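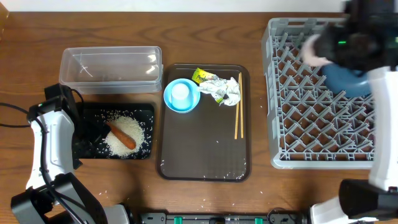 Food and Everyday Life: Notes for the Second Meeting
Leftovers, Larders and the Household Meal

Welcome back, everyone, and a special welcome to those of you who joined after the first meeting. Please don't worry about having missed it. The reading list is at the front desk, and Pui-shan Chou has kindly offered to share her notes with anybody who asks (she writes a great deal more neatly than I do, so you may well come out ahead).

Last time we talked about markets and how food got into the house. Tonight I want to stay indoors and look at what happened once it was there, and in particular at what happened to the part that didn't get eaten. I have been fond of this subject for years, and I'll try to keep myself from wandering too far, although those of you who know me will not be holding your breath.

1. What do we mean by a leftover?

The word is younger than the thing. People have always had food remaining after a meal, but for a very long time it didn't need a name of its own, because there was no clean break between one meal and the next. A pot of beans or porridge stayed near the fire and was added to. Bread was baked in a large batch and eaten through its whole life, soft at first, then toasted, then soaked in broth, then crumbled into a pudding or used to thicken a sauce. To ask a cook in that kind of kitchen whether tonight's soup was "leftovers" would have puzzled her.

What changed was the idea of the meal as a separate event, with its own dishes, planned and finished. Once dinner has an ending, whatever is still in the bowl has to be called something. Cookbooks of the late nineteenth century begin to give it chapters, and they have lovely headings: "rechauffes," "made-over dishes," "cold meat cookery." Look for these when you do your reading and notice the tone. Some writers are proud of their thrift and some sound a little embarrassed by it.

2. The cold part of the story

Before mechanical refrigeration, a household kept food with salt, sugar, vinegar, smoke, fat, drying, or simply a cool corner of the cellar. The icebox came next, and it really was a box with ice in it, which meant a delivery, a drip pan to empty, and a good deal of planning around both. The electric refrigerator reached ordinary American homes mostly between the wars, and advertisers had to teach people what to do with it. A surprising amount of that teaching was about leftovers. Companies printed booklets of recipes for cold dishes and molded salads, and the message running through them was that a full refrigerator was the sign of a clever housekeeper.

Then come the containers. Covered glass dishes were sold alongside the early machines, and light plastic ones with tight lids followed after the Second World War. I'd like you to think about how much a lid changes. A plate with a saucer on top says "finish me tomorrow." A sealed box says something much vaguer, and I suspect every one of us has opened one we had forgotten.

3. Rice as a case study

I promised Shih-chieh Fang that we would get to rice, and here we are. Rice is a wonderful example because cooked rice changes so much overnight. As it cools, the starch firms up and the grains separate more easily, and this is why so many cooks prefer day-old rice for frying. Fried rice, rice pudding, rice croquettes, stuffed peppers, the Italian arancini, rice in broth for breakfast: all over the world people have built dishes that are at their best with yesterday's pot. Is that still a leftover, if you cooked extra on purpose? I go back and forth on it myself, and I'd love to hear what you think.

A practical word while we're on the subject. Cooked rice should be cooled quickly and put in the refrigerator promptly, within 2 hours at the most, and not left in the pot on the stove all evening. The trouble comes from a bacterium whose spores survive boiling, and reheating doesn't reliably undo the harm.

4. From the Sidville interviews

Yee-man Fung and Sølve Nyberg have finished typing up the household interviews from Sidville and the farms out toward Bendel, and there are now 43 of them in the binder. They run to 193 pages, so please don't try to read the lot. I would start with the section on school lunches, which is full of cold potatoes, and then turn to the long talk with a retired baker on what became of unsold loaves.

You'll notice that almost 100 separate dishes are mentioned and that a good many have no name at all. People say "what we had after a roast" or "my mother's Monday thing." Keep a pencil handy and mark these when you come across them — they are just what we'll need in December, when we start on the recipe project.

5. For next time

Please read the short chapter on iceboxes in the Cheng reader, and bring one family dish that begins with something already cooked. A few lines on a card will do. If you can, ask an older relative or neighbor how they kept it and for how long.

Ching-wen Ho will lead the discussion, as I'll be away in Jirncombe visiting my sister. Cards can be left with her or dropped in the box by the door before 29th September.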